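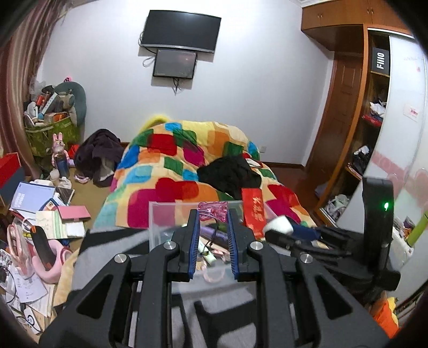

Progress report to the Muriithi Fund
Project: Room by Room, Lindlow
Prepared by: Urszula Malinowski
Mar 9, 2022

Dear colleagues,

I send you the second report on our home sorting support in Lindlow. The work started in November and we are now in the middle of the grant.

Homes and rooms
We have finished the two flats on Bridlow Road. The third home is the family house, and there we are still in the bedroom. It is going slower than I planned. Clothes are on the bed in separate heaps, the black ones in one and the dark maroon ones in another, and the family wants to go through each heap themselves. Papers and cards are on the floor, together with a framed photo and a blue booklet. I asked that no paper is thrown away before the mother has read it, and this takes time.

Small things such as tubes go into a clear acrylic box, so that the family can see what is inside without opening every drawer. The green woven basket in the corner is too full. The large cushion should get another place, and I think one more basket of the same size will be enough for the toys. The red envelope with gold characters stays with the family's own keepsakes.

Money
From the 622 pounds of the first payment we have spent 400, mostly on storage boxes from Storel and on the transport of donated clothes. The receipts are attached. The remaining 222 pounds will go to shelves for the bedroom and the hall.

Difficulties
The charity shop stopped taking clothes for 3 weeks in winter, and the bags had to wait in our office. Now it takes them again, but only in the mornings – please consider this if you visit us.

Next steps
We will finish the bedroom first, then the hall cupboard. I would like to ask if the second payment can come before the shelves are ordered. The delivery time is long at the moment.

With kind regards,
Urszula Malinowski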